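Did Fovdale ever get a proper ending, or is there a reunion movie coming?

Posted in TV & Streaming, July 22, 2026

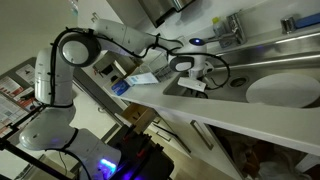 Hi all, long-time reader and only an occasional poster, so please be kind! My sister and I have just finished watching Fovdale from start to finish, all 4 seasons, and we're both a bit heartbroken. The last episode stops with the ferry pulling out and the whole family standing on the wharf, and then the credits roll. I sat there waiting for another one to load.

I vaguely remember reading back in February that there was talk of a movie to wrap it all up, with most of the original cast coming back, but I can't find the article now and my sister reckons I dreamt it. Does anyone know if it's really happening? And is there anything else we could watch in the meantime with the same sort of feel (small town, a bit of humour, nothing too grim before bed)? We both loved the bakery storyline and could have done without the court case.

Thanks in advance, and sorry for rambling on.

wharfside_jen

Hello Jen, and welcome to the sad little club of people who finished Fovdale and didn't know what to do with themselves! I've watched it through three times now, so you're in good company.

You didn't dream it. The production company, Derkmont, said early in the year that a script for a feature-length special was being written, and a couple of the cast mentioned it in interviews after that. As far as I know it hasn't been given the go-ahead. A script being written is a long way from cameras rolling, and most of the actors are tied up in other shows, so I wouldn't organise a viewing party just yet. My guess (and it's only a guess) is that it'll hang on whether a streaming service is willing to pay for it, as the wharf set was pulled down after the final season and they'd have to build it again from scratch.

On the ending, there is a slightly longer cut of the last episode on the DVD set. It runs an extra 3 minutes or so and you get to see who was on the ferry. I won't spoil it for you, but my husband and I both had a little cry. Our local library had a copy, so it might be worth asking at yours before you spend any money.

As for something similar, try Bumholm. The name puts people off, I know, but it's lovely. It's set on an island, everyone's in everyone else's business, and there's a café in place of the bakery. The first two episodes are slow and a bit grey, so do give it until the third. After that my favourite character turns up with her goat and the whole thing finds its feet.

Let us know how you get on!

teaandtelly

no movie, they say that about every show. watch Ghaffari instead, much better

mr_remote_354

I'd second Bumholm, but a gentle warning about Ghaffari for Jen, who asked for nothing grim before bed. It's a terrific show and I'm glad someone brought it up, but it's a crime drama and there's a scene in the cellar in episode one that had me up making cocoa at midnight. Maybe save it for a weekend afternoon.

If it's the Fovdale humour you're missing, the same writers did a radio comedy before the show took off. There are 20 episodes, each half an hour long, and you can hear a couple of the characters being worked out in it. The baker is in there under a different name, and she's even ruder. I listen to it while I do the ironing, and I've ended up ironing tea towels so I could get to the end of an episode.

On the movie, I've got my fingers crossed along with everyone else. I'd be happy with a Christmas special, to be fair, as long as they bring the dog back.

marmalade_cat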